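We use cookies to remember your reading settings and to see which guides get used. Accept | Manage choices

Guides > Workstation refurbishing > Part 3: Fitting the processor

6 min read

Part 3: Fitting the processor

By Oisín Carroll, Predbridge workshop

By now you should have the side panel off, the memory modules out and sitting in their tray, and the cooler set aside with its screws in a cup where your elbow won't find them. If you still have memory in the board, please go back to Part 2 and take it out. You can do this job with the modules in place, and I did for years, but having bare slots on either side of the socket gives your hands so much more room that I would never go back.

This section covers the Dell workstations with the green board and the two-lever socket, which make up most of what comes through our door in September when the offices change over. The Xeon E5-1630 v3 is the chip we fit most often, so that's the one I had in mind while writing.

Before you start

Unplug the power cord, then hold the power button in for 3 seconds. Touch a bare metal part of the chassis with your free hand, and do it again every time you come back from the kettle (I'm looking at myself here). Have a lint-free cloth ready, and good light from the side.

CAUTION: Never touch the contacts inside the socket, with a finger, a cloth or anything else. They are very fine springs and they don't bend back.

Opening the socket and placing the chip

1. Push the first lever down and slightly outward until it clears its hook, then let it rise slowly under your finger. Do the same with the second.

2. Lift the metal load plate by its tab and swing it fully up. It should stay there by itself.

3. Pick up the processor by its edges, with the printed side facing you. Find the small triangle on one corner and match it to the triangle by the socket.

4. Hold the chip level, just above the socket, and check the notches along its sides against the socket wall before you go any lower.

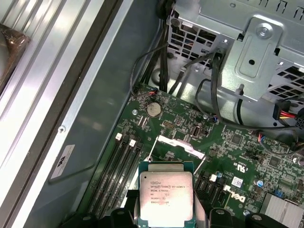

Do I need to press the processor down to seat it?

Leave the pressing to the load plate. Lower the chip straight down and let go, and its own weight will settle it. If one side sits higher than the other, lift it straight out, check the triangles again and have another try. There's no hurry at all with this part.

5. Give the edge of the chip the very lightest nudge with a fingertip. A seated chip will barely shift and will feel flat all the way around.

Closing the socket

6. Lower the load plate over the chip. The silver top of the processor should show through the opening in the plate.

7. Bring the levers down in the reverse of the order you opened them, and tuck each one under its hook. You'll feel a fair bit of resistance near the end, and new people always stop there and call me over. It's normal, so keep going steadily.

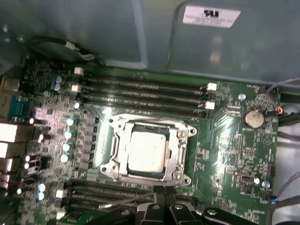
8. Wipe the top of the chip with a cloth dampened with 70 percent isopropyl alcohol and leave it to dry. Don't pour anything onto it, however old the paste looks.

9. Write the chip model on your Onelance job sheet now, while you can still read it. Once the paste and the cooler are on, the only way to check is to start the machine or take it all apart again, and I've had to do both.

NOTE: If a lever stops hard well before its hook, open everything up and look at the chip. A hard stop is quite different from the springy push in step 7, and once you've felt the two you won't mix them up.

If you're breaking off for the day, lay a clean antistatic bag loosely over the socket area and put the side panel back on. Leave the power cord off. Tape the job sheet to the outside of the case so whoever picks it up next knows it has a processor but no cooler yet.

Part 4 picks up with the thermal paste, the cooler and putting the memory back in the right order.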